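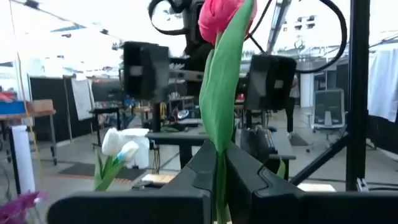 From: Jomar Padilla
To: robotics club list
Subject: Re: [club] flower task – grip force and who has the logs

Hi all, quick one before class.

Ludivine Roussel wrote:
> Two things. First, are we still doing tulips for the May demo or did
> that get changed to the roses? Aurélien told me roses, the sign-up
> page says tulips. Second, the grip setting in Trivgate went back to
> default after the update and I don't know what the old value was.
> I don't want to crush any stems. Can someone post it?
>
> Also the log folder has 2,817 episodes on my copy and Huguette says
> she has 3,171. Which one is right?
>
> Ludivine

Tulips. Roses were an idea for next semester, thorns are a whole other problem. Will fix the sign-up page if it's wrong anywhere else, tell me.

Grip: 48. Was 60 for the first few sessions and that was way too much, left dents in the stems. Please dont go over 48 without asking. If the stem slips, close lower down where it's thicker, dont just crank the number. And watch the leaf – with a broad one that wraps the stem you end up holding leaf plus stem, like the pink one in the wrist cam shot. I count that as a good grasp as long as the stem is between the fingers too. Leaf only = mark it failed.

Logs: Huguette's is right. Yours is missing the last upload, re-sync from the Perneo drive and you should land on 3,171. Do NOT merge by hand, we did that in the fall and got duplicates all over.

Other stuff
- both wrist cameras need the lens wiped before you start. Cloth is in the top drawer, not the paper towels pls
- cables on the arms: check they have slack before you home it
- put the white tulips on the far side of the pink ones, the policy seems to do worse on white and I want the same layout every time so we can compare
- old flowers go in the compost, not back in the bucket

Romain is in the lab untill 6 if you need the key. I have the Ferrand write-up half done, still need somebody for the section on failed grasps – Aurélien?

Jomar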